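Oltby Kettle Notes

README, version 3 (March)

Hi! I keep a collection of notes and photos on ordinary electric kettles, and this is the file that tells you what's in the folder and how to read it. It started as a list on my phone when I was trying to replace the kettle in my apartment on Fustden and couldn't find anyone who would tell me simple things like how the lid opens or whether you can read the water level without crouching. The list grew. Now it has 132 entries and 324 photos, and a couple of people have asked to use it, so I finally sat down and wrote this.

What's in the folder

kettles.csv – the main table, one row per kettle
photos – all the pictures, sorted by entry number
notes.txt – longer comments that didn't fit in the table
tea.txt – my tea timings, which have nothing to do with anything else but I kept losing them

If you only want one thing, take kettles.csv. It opens in any spreadsheet program. Save your own copy before you sort it, please. I once sorted one column without the others and spent a whole evening putting the handles back with the right kettles.

Where the kettles came from

Mostly from kitchens I had a reason to be in. Friends, my family, two offices, a church basement, a few vacation rentals. Fourteen entries came from the secondhand store in Dromum, where they let me poke around the small appliance shelf as long as I put everything back. I didn't go looking for fancy ones. There are a few gooseneck kettles in there for people who make pour-over coffee, but if you want a serious comparison of those you'll be disappointed.

Stovetop kettles are out. I love them, I own one, they're just a different set of questions.

The columns

entry: a number. Gaps are entries I deleted, mostly duplicates.

color: the main body color in plain words. I don't write "onyx" or "midnight," I write black.

body: metal, plastic, glass, or unsure. I use unsure a lot. Glossy plastic and enamel look much alike in a photo, and if I didn't write it down at the time I'm not going to guess now.

handle: loop, open at the bottom, or over the top. A loop handle joins the body at both ends. This matters more than I expected, especially for my mother, who has sore hands and does much better with a big loop she can get all her fingers through.

lid: lift-off, hinged, or unsure. Same rule as body.

spout: pointed, wide, or gooseneck. Wide is anything that looks more like the lip of a pitcher.

window: yes or no, plus where it is. Some are on the front, some are tucked behind the handle where you need to hold your head sideways. I'm a bit grumpy about those and it probably shows in the notes.

marks: what I could read on the window. Leave room for blanks here. Tiny print on a curved window is hard to photograph and I don't fill in numbers I can't read.

pours_well: my opinion, one to five. Only filled in when I've poured from that kettle myself.

How I use it

Two ways. The first is shopping, obviously. Filter on handle and window and you get a short list of shapes worth looking for, even if the exact model is long gone.

The second is filling. I make one cup at a time, and I used to boil a whole kettle for it every morning around 6, which is silly and slow. For my usual mug I want 300 ml and that's it. Plenty of kettles won't let you measure that little on the window, so if yours has a minimum line above that, go with the line and use the extra for the dishes. On the other end, please don't fill past the max mark. Mine spat all over the counter the one time I tried it.

I've started setting a cup next to the kettle for the photos, for a sense of scale. I didn't do this in the early entries and I regret it! A kettle alone on a counter could be any size at all. The cups aren't all the same kind, so don't try to measure from them – they're only there to help your eye.

Taking your own photos

If you'd like to add some, a plain light surface is best, especially for dark kettles. Go for one shot from above, which gets the lid and the handle in together, and one straight on for the window. Turn the kettle so the spout and handle point to opposite sides. Shiny ones will throw a highlight somewhere no matter what you do, and I've made my peace with that.

A typical view from above: 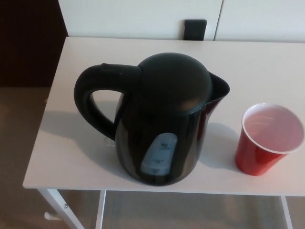
Black kettle, loop handle to the left, pointed spout to the right, level window on the front. Red party cup alongside.

I'd put that one down as color black, body unsure, handle loop, lid unsure, spout pointed, window yes (front). Marks stays blank. There looks to be a maximum label up near the top of the window and a volume mark farther down, but I can't read the print well enough to enter it.

Things that are wrong or missing

The body column is the weakest. Roughly a third of the rows say unsure.

Lids got better once I started opening them before writing anything down, so trust the later entries more.

There's no column for cord length or for whether the base spins. I keep meaning to add both.

I have nothing on noise. My friend Tạ wants a noise column very badly and has offered to lend me a meter, so maybe next version.

Pours_well is one person's wrist and one person's patience. If you disagree with a score, put your own in a new column and leave mine alone.

Using and sharing

Take whatever you like for home use, a newsletter, a class, a kitchen you're setting up. If you publish a chunk of it, call it Oltby Kettle Notes and say which version. Corrections are welcome, and it helps a lot if you give the entry number and the column name.

Changes since version 2

Added the Dromum entries. Split spout into three types. Renamed "see-through bit" to window. Fixed the rows where I had typed "lop" for loop. Moved the tea timings to their own file, and the oolong one is finally right.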